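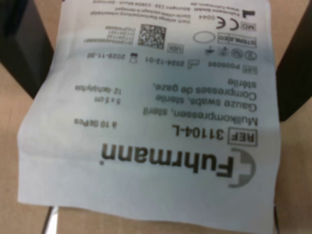

Dritia kit-packing cell: demonstrations and open day

The Dritia is a two-arm packing cell for small, light goods such as dressings, sachets and flat paper packets. It is built by Hadus and sold and serviced by Stosico.

You can see the cell at work at our Nghiêm showroom during the October open day. Doors open at 9.30 am and the last demonstration starts at 3 pm. Each demonstration lasts 40 minutes, including time for questions. No booking is needed for groups of fewer than six.

What we run on the day
First-aid kits are packed from mixed stock, with gauze swabs, plasters and bandages picked one at a time. Visitors may bring their own packets to try — please send us the sizes a week beforehand so that we can fit suitable fingers. Soft paper packs are welcome. Glass and liquids are not.

Specification
Arms: 2
Maximum pack weight: 200 g
Cell width: 1345 mm
Power: single phase, standard socket
Guarding: clear panels on three sides, light curtain at the front

Supplied with the cell
Two sets of fingers, a parts tray, a stand and a printed manual. Label reading is an optional extra and can be added later.

Delivery and training
Delivery is quoted separately. Training takes one day at your site and covers daily cleaning, changing the fingers and setting up a new kit. Spare fingers are kept in stock at Nghiêm and can be collected from the trade counter.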